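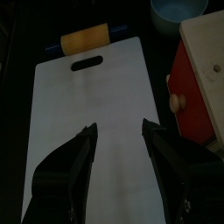
How do I keep a container's data when I remove and rebuild the container?

Put the data in a named volume and mount that volume at the path where the application writes its files. The container can then be deleted and replaced as often as you like, and the volume stays on the host.

The steps below use a small Postgres database for a reporting project called Plirano. Replace the names with your own.

Before you start

You need Docker installed and a user account that can run docker commands. Check with:

docker version

If the server section shows an error, start the Docker service and try again.

Step 1. Create the volume

docker volume create plirano-data

List your volumes to confirm it exists:

docker volume ls

Step 2. Start the container with the volume attached

docker run -d --name plirano-db -e POSTGRES_PASSWORD=changeme -v plirano-data:/var/lib/postgresql/data postgres:16

The part before the colon is the volume name. The part after it is the path inside the container. If you mistype the volume name, Docker will not warn you. It creates a new, empty volume under the wrong name and carries on.

Step 3. Load some data

Give the database a few seconds to start, then open a prompt:

docker exec -it plirano-db psql -U postgres

Create a table and fill it:

CREATE TABLE readings (id int);
INSERT INTO readings SELECT generate_series(1, 2606);

Type \q to leave.

Step 4. Remove the container

docker stop plirano-db
docker rm plirano-db

Do not add -v to the rm command out of habit. It removes anonymous volumes, and although a named volume survives it, you may have other containers that don't use one.

Step 5. Start again and check

Run the command from Step 2 a second time, then:

docker exec -it plirano-db psql -U postgres -c "SELECT count(*) FROM readings;"

The count should be 2606. If you get a message that the table does not exist, compare the volume name in both run commands.

Backing up the volume

Stop the database first so the files are not changing during the copy.

docker stop plirano-db
docker run --rm -v plirano-data:/data -v "$(pwd)":/backup alpine tar czf /backup/plirano-data.tar.gz -C /data .
docker start plirano-db

The archive lands in your current folder. Keep a copy on another machine.

Changing the Postgres version

A volume written by version 16 will not open in version 17. Export with pg_dumpall, create a second volume, and import there. Keep the old volume until you have checked the new one.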